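4.2 Replacement of seat boards at the Drasby ground

The Drasby stand has 29 rows on a steel frame. Its softwood boards were replaced in May with extruded planks from Gerkis, fixed by clips at each support. A total of 1121 clips were fitted. Torque was checked on every clip in three rows and on one clip in 36 elsewhere. Clips below the specified value were tightened and checked again the following Friday.

Deflection was measured at midspan under a static load. The highest values occurred at the aisle ends, where the planks overhang the last support. Rows resting on the original brackets – those not shimmed during the work – showed more scatter than the rest. Surface wear was assessed separately, using garment fabrics with stitched seams and folded hems (Figure 3). 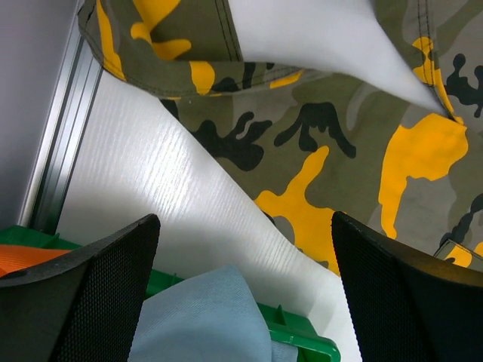
Figure 3. Camouflage-print fabric with stitched seams.

Yaw Bonsu, commenting on a draft of this section, objected that static loading understates movement at the overhangs, as spectators tend to stand and sit together. We accept the point. Dynamic tests at the Rashti stand are reported in Section 5, with the same clip spacing and plank profile.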